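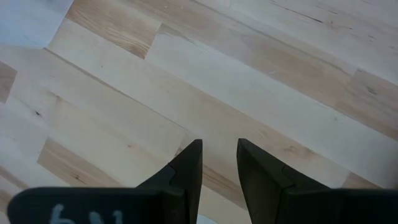
Wrist view, fingers open, over the plank floor.

Treltedeck FAQ
Wrist camera, floor masking and grasp planning
Maintained by Gopinath Achari. Last edit 15/09/2023. Ask on the Zotden list if your question isn't covered.

What is Treltedeck?
The bit of software between the wrist camera and the arm controller. Takes frames, finds things worth picking up, hands a grasp pose to the planner. Doesn't drive motors. Doesn't do the wide room camera either, that's Varma, separate FAQ.

The detector finds objects on a bare floor. Why?
Most common question we get. Usually it's the boards. Mixed plank floors are bad for this: a tan board between pale ones has straight edges, clean corners and a different colour, so to the old detector it looked like a flat box. Fix is to turn on the floor model (floor_model: planks) and let it learn for a minute with nothing put down. If you still get ghosts, raise min_height before you touch anything else. Colour alone should never be enough to trigger a pick, and since the February release it isn't, unless you've left colour_only on from an old config. Check that first.

What about knots and grain lines?
Small dark knots get picked up as screws or crumbs. Set min_blob to 8 and they mostly go away. Real screws go away too at that setting, so don't do it if screws are your job. Long grain streaks are handled by the plank model, it looks for lines running the same way as the seams and drops them.

Does it matter that the boards run diagonally in the view?
No. Seam direction is worked out again for every frame. It used to be fixed at startup which was daft, the first wrist turn broke it.

One corner of my picture is pure white. Problem?
Depends. A washed-out patch has no texture so there's nothing to match there. Treltedeck marks it "unknown", which the planner treats as blocked. So you lose reach on that side. Options: close the blind, lower exposure, or set unknown_is_free if you are sure what's there. Please be sure. Auto exposure doesn't help much, because the black fingers take up a good part of the view and pull the whole thing brighter. Use exposure_ignore: fingers so they're left out of the metering.

How do I mask the fingers?
Run the mask tool with the jaws open, then half, then shut. 3 poses is the minimum, it fills in the rest. Do it over a plain pale floor if you've got one. Save, restart, done. The mask has to cover the housings as well as the fingers, people always forget the housings and then wonder why there's an "object" sitting permanently at the bottom of the picture.

Can I write on the gripper?
Yes but keep it out of view, or mask it. White marker on a black housing is about the strongest contrast the camera will ever see and the feature tracker loves it. It then decides the floor is moving and the writing is standing still, and your odometry drifts. If the label shows in the bottom of the view, the housing mask has to go over it. Check with show_features, there should be no dots on the gripper at all.

My finger edges look soft. Is the camera broken?
Probably not. Focus is fixed and set for floor distance, so the near stuff comes out a bit soft. Grow the mask with mask_grow: 3 to cover the fuzzy rim. Going much higher eats into the gap between the fingers and that is the bit you need.

Why does the planner refuse to go down between the tips?
It wants clear space between the fingers for the whole approach. If something pale shows low down between the finger bases it can get classed as an object already held. Look at the held_score line in the log. Over 42 means it thinks it's holding something. Send an open command and run clear_held, then try again.

Can I use it with a carpet?
Sort of. floor_model: plain works on short carpet. Patterned rugs, no. Krishnamoorthy Thomas has a branch for rugs, ask him nicley, it isn't merged.

Do I need to relearn the floor when I move rooms?
Yes. Also when the light changes a lot. Saved floors are kept per room under floors/, name them something sensible. "test2" is not sensible, there are several.

Which planner does it talk to?
Mirndale, out of the box. Anything else needs an adapter that accepts a pose, a width and a confidence. There's a skeleton in adapters/, comments are thin, sorry.

It worked yesterday and today every grasp is off to one side.
Camera got knocked. Redo the hand-eye calibration, then the finger mask, in that order. Don't fudge the offset in the config, it'll look fine straight down and be wrong everywhere else.

Where do I report a bug?
The Zotden list. Attach the log, your config and one raw frame (raw, not a screenshot of the viewer with the boxes drawn on). Say which floor model you had loaded. Reports with no config go to the bottom of the pile.

Is there a Windows build?
No.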